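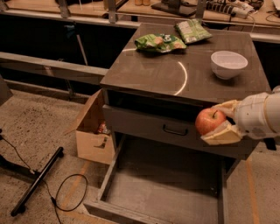

The two-drawer cabinet with the lower drawer open. On top, two green snack bags and a white bowl.

Skundale Drawers: README

Skundale Drawers is a set of written put-away instructions and photos for small groceries and dishes kept in a two-drawer metal cabinet. It covers what sits on the top, what goes in which drawer, and what gets moved when the drawer is already full. The set is kept by Mayu Arai at Bruselton. Write to her about wrong labels or missing files.

Contents

The set has 400 instruction sheets and 400 matching photo folders, one folder per sheet. A sheet is a plain text file, usually two or three sentences. A folder holds the photos for that sheet in no fixed order. File names are not a guide to what came first.

136 of the sheets deal with the lower drawer only. The rest use the upper drawer, the top, or a mix.

Cabinet and surroundings

The cabinet is dark gray metal with a flat top that is a little shiny. Expect reflections on it, more so in the late afternoon folders. The upper drawer has a dark metal pull handle in the middle of its face. The lower drawer is larger and has low sides and a flat bottom, so round things roll when it is pushed shut fast.

An open cardboard box stands on the floor to the left. The box and anything in it are outside the set and have no labels. The floor is speckled beige.

Items

The names below are the ones used on the sheets. Please keep to them if you add your own.

apple — red with some yellow-green. Older sheets say "fruit", which was too loose once the peach was added.
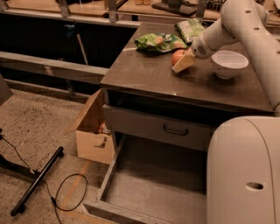
cheese — the pale yellow wedge. Sheets from before August call it "block". Both names are accepted by the Fonitz checker, but new sheets should say "cheese".

snack bag — green, with white on the print. There are two and they get one name between them. Where a sheet needs one in particular, it says "front bag" or "back bag", going by where they lie on the top when the sheet begins.

bowl — white, plain rim. It goes right side up unless the sheet says otherwise.

peach — used in 50 sheets, always together with the apple.

How the sheets are worded

Left and right are given as seen by someone standing in front of the drawers. "Top" means the top of the cabinet and never the upper drawer. "Put away" with no place named means the lower drawer.

A sheet that says "clear the top" means everything, bowl included. A sheet that says "put the food away" leaves the bowl where it is. We had these two mixed up in version 1 and the affected sheets were rewritten.

Known problems

Apple and peach are hard to tell apart when something is in front of them. Go by the sheet and not by the photo.

The snack bags crumple with handling, so the same bag can look quite different from one folder to the next.

A few folders carry the Maddocks room tag in the notes field. The tag is left over from an earlier layout of the file and can be ignored.

Changes

Version 3: "block" changed to "cheese" in new sheets. Front and back bag wording added.
Version 2: "clear the top" sheets rewritten. Peach added.
Version 1: first set, lower drawer sheets only.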